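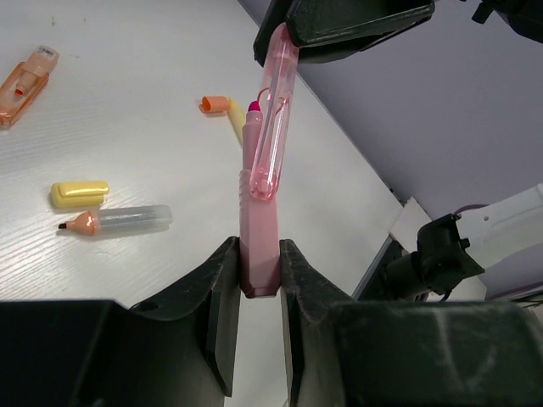

Setting Up the Marker Capping Exercise on the Minja Two-Arm Kit

This guide is for schools and training centers that have received the Minja two-arm kit from Allbridge. It covers the capping exercise, in which one arm holds a marker upright while the other handles the cap. Allow one class period for the first setup.

Before you begin

Both arms must be bolted down and powered, and the Skilen control software must be installed on the host computer. The exercise requires version 3 or later. Use a light, plain table surface. Markers in several colors may be left on the table during the exercise, with or without their caps.

Step 1. Check the fingers

Wipe the inner faces of the gripper fingers with a dry cloth. Light scuffs on the black surfaces do not affect the grip. Replace any finger that is chipped along its flat face.

Step 2. Set the grip force

Open the Grip page in Skilen and select Light Objects. The force is set on a scale of 1 to 10. Enter 3 for the arm that will hold the cap and 8 for the arm that will hold the marker. Save both values before closing the page.

Step 3. Place the marker

Guide the first arm until its fingers close on the lower end of the marker. The barrel should stand straight, with the tip pointing up and clear of the fingers. A marker with a squared barrel is easier to hold than a round one and is recommended for new users.

Step 4. Bring in the cap

Guide the second arm so that it holds the cap by its closed end. Approach at an angle from one side, then turn the cap until it lines up with the tip. Lower it slowly. If the cap catches on the rim, raise the arm and repeat the approach.

Step 5. Record the run

Press Record before the first arm moves and Stop after both grippers have opened. The kit stores up to 800 runs. Older runs should be copied to the host computer before that limit is reached.

Support

Questions about grip settings may be sent to Wafula Mabula at the Allbridge service desk in Sarkdale. Replacement fingers are ordered through the same desk.

Last revised March 20, 2024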